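Recall letter for rear door latch, bought car used, dealer says wait??

Posted by Shengli Meng, January 22, 2019

Have a used Illoro Enine, got it in June. Rear left door pops to half latched on bumps, chime goes off. Ran the VIN, open recall on the latch. Dealer says no parts, maybe 7 weeks. Kids ride back there. Also the letter went to the old owner, not me. Anyone been thru this? 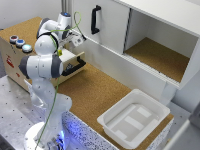 Does a recall repair cost anything if you're the second owner? The repair is free, it goes with the VIN and not with whoever bought the car new.

So that part I got sorted. What I still don't know is if I can drive it meanwhile.

Edance

Had the same thing on mine. Keep people out of that seat, other side is fine if that latch isn't on the list. Call a different dealer, mine was 2 towns over and they had the part on the shelf. Service desk never checks other stores unless you push.
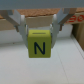
Also ask for a loaner and get the answer in writing. I paid 290 for an independent shop to swap the latch before the recall came out, then sent in the reciept and got it back, took forever tho. Keep every bit of paper. And update your address with the maker so the next letter comes to you.

Tan

child lock wont help, different part

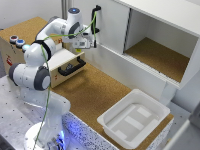
Before you go in, test the outside handle on that door. Pull, let go, see if it snaps back all the way. Sticky handle holds the latch partly open and they'll blame the recall part when it's the cable. Flush handles on these are awful for it, you only get your fingertips behind them. Give me a plain upright bar like the black one on that white cabinet door, something you can close a grip around. Anyway. Spray the hinge of the handle, try again, if it still pops its the latch. Tell them you tested it.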